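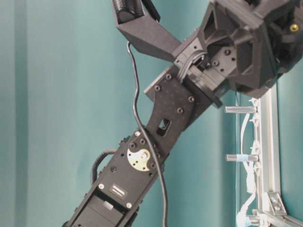

Black and grey robot arm against a teal backdrop.

Treltolico Community Bus
Progress report to the Bastonora Fund
June 8, 2026

Summary

The bus has run to timetable since the service began in March, apart from two days lost to a gearbox fault. Use has grown slowly on the morning run and faster than we planned for on the afternoon run. Spending is within the grant, but fuel is tracking above budget and we are asking to move some money between lines. The request is set out near the end of this report.

What the grant pays for

The grant covers the lease of one bus, driver wages, fuel, insurance and the printing of timetables. The route runs from Treltolico to Admont and back, stopping at the hospital, the shopping strip and the pool. Before the service started, people in Treltolico without a car relied on the school bus, which does not carry adults in term time, or on lifts from family and neighbours. The taxi from Admont charges for the trip out as well as the trip back.

Service to date

We have run 84 return trips in the reporting period. On those trips we recorded 241 paid boardings, plus children under school age, who ride free and are not counted. The driver writes the boardings on a paper sheet at each stop and the sheets are typed up at the office. A few early sheets were filled in by trip instead of by stop, so we can't say where those passengers got on. This has been fixed with a new sheet.

The hospital is the most used stop in the morning. Outpatient appointments are often given at short notice, and passengers have told us they now accept times they would once have turned down. The clinic desk in Admont keeps a copy of our timetable and has begun offering Treltolico patients slots that match the bus. This was arranged over the phone and is not written down anywhere, so we would like to put it on a firmer footing before the next staff changeover.

The afternoon run was added for shoppers but is mostly used by older students coming home from the library and the pool. They pay the concession fare, and so the run brings in less than we forecast even though the seats are filling. On wet afternoons we have left up to three people behind at the shopping strip. The driver rang for lifts on their behalf each time.

Vehicle

The bus is leased from D'Souza, who also do the servicing. The gearbox fault was covered under the lease and there was no charge to the project. We did not have a replacement vehicle on those two days, and the notice we put up at the stops went up late. D'Souza has now agreed to ring us by the close of business if the bus will not be ready the next morning. We have a text list of regular passengers and will use it if this happens again.

The wheelchair ramp works well but is slow. Five minutes has been added at the hospital stop on the return run, which had been leaving behind time.

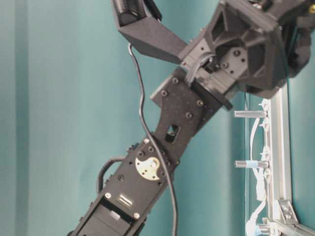
Fares and spending

Fares have stayed at the level in our application. We looked at a weekly ticket and decided against it for now, as most adults travel no more than once a week and the driver would have to handle more cash at the start of the run. Card payment was meant to be in place by now. The reader has been bought and tested in the office, but coverage drops out between Treltolico and the highway and payments do not always go through. The supplier says it can be set to store payments and send them later. We will try that over winter.

Fuel is over budget for two reasons. The price went up after we applied, and the detour around the bridge works has added distance to each trip. The council expects the bridge to reopen in spring. Wages are under budget, mainly because the relief driver started later than planned while waiting on a licence upgrade. Insurance and printing are as forecast.

Passenger feedback

We put comment cards on the bus and a box at the general store. Most comments were about times. Several people would like a later return from Admont, and some asked for a shelter at the Treltolico stop, where there is only a sign and a strip of gravel. A shelter is outside this grant, but we have asked the council whether one of its old ones could be moved.

There were two complaints. One was about the late notice mentioned earlier. The other was about the radio, which is now kept off unless passengers ask for it. 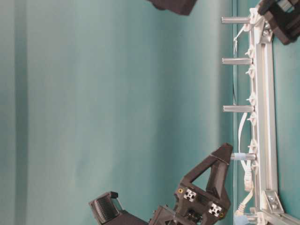
Akash Jaiswal wrote on a comment card that the first bus gets to Admont too late for anyone starting work in the morning, and that leaving half an hour earlier would let him give up sharing a car. He added that he would pay a higher fare for it.

We have had similar requests by phone. An earlier start would suit workers but leave hospital passengers with a longer wait, so we plan to ask everyone on the text list before changing anything.

Request to the fund

We ask for approval to move the unspent relief wages into the fuel line. The total grant would not change. If approved, the bus can keep its present timetable until the bridge reopens.

Next period

Trial of stored card payments. Survey on the earlier start. Written arrangement with the clinic desk. Reply from the council on the shelter, which we will pass on when we have it.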